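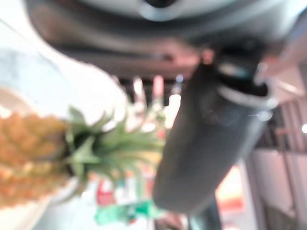 Man wünsche sich vor allem kürzere Rüstzeiten, heißt es aus dem Kreis der ersten Anwender in Gronau. Diesem Anliegen trägt der Greifersatz Treketness nach Angaben des Anbieters nun Rechnung: Der Wechsel zwischen Becher- und Flaschenformaten erfolgt ohne Werkzeug. Der Satz umfasst 3 Fingerpaare und ist ab sofort zur Miete für 276 Euro monatlich erhältlich, die Mindestlaufzeit beträgt 2 Monate. Die Auslieferung der Variante Palma ist für November vorgesehen.

Gronau, 25. Februar 2022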